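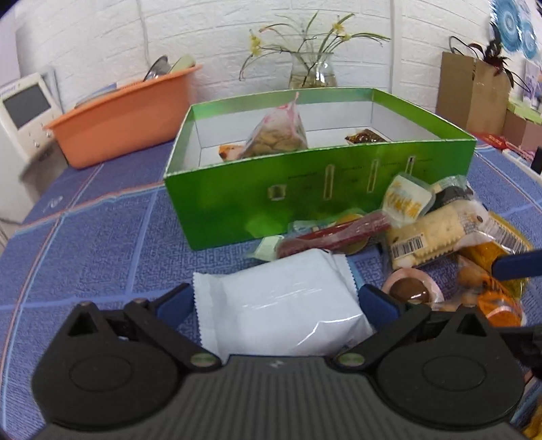 The last bakery in Skancombe closed in December, and for nine weeks the town of 1,044 people bought its bread at the gas station. Then Katalin Szalai started baking in the kitchen behind the old feed store.

She had no plan to open a shop. She baked 6 loaves the first morning and sold them to people she knew. By spring she had a permit, a secondhand deck oven and a list of standing orders taped to the door.

"People wanted plain white and plain rye," Szalai says. "I kept trying to give them walnuts. They were polite about it."

The bakery is called Bárány, after the street where her grandmother lived. It opens at seven and usually sells out before noon. Olumide Odukoya drives in from the county road for two ryes and a bag of rolls, and he freezes one of the ryes. He used to do the same at the old place, where he was a customer for most of his adult life.

Small-town bakeries are hard to keep going. Flour and butter cost more than they did, the hours are bad, and a supermarket loaf lasts longer on the counter. The previous owner, Zbigniew Nowakowski, tried to sell his business for two years before he shut the doors. He had one serious offer, from a couple who wanted the building for apartments.

"I don't blame them," he says. "The roof needed work and I was tired."

Nowakowski now comes by Bárány on delivery days. He showed Szalai how to hold back water when the flour is fresh, and he gave her his rye starter, which he had kept alive in a jar at home.

She has 306 standing orders a week, close to the limit of what the oven can handle. A second baker, Edit Fekete, joined her this summer and takes the early shift. They have talked about a bigger oven, but the feed store's wiring would have to be replaced first, and the landlord has yet to answer.

Until he does, rolls are limited to a dozen per customer.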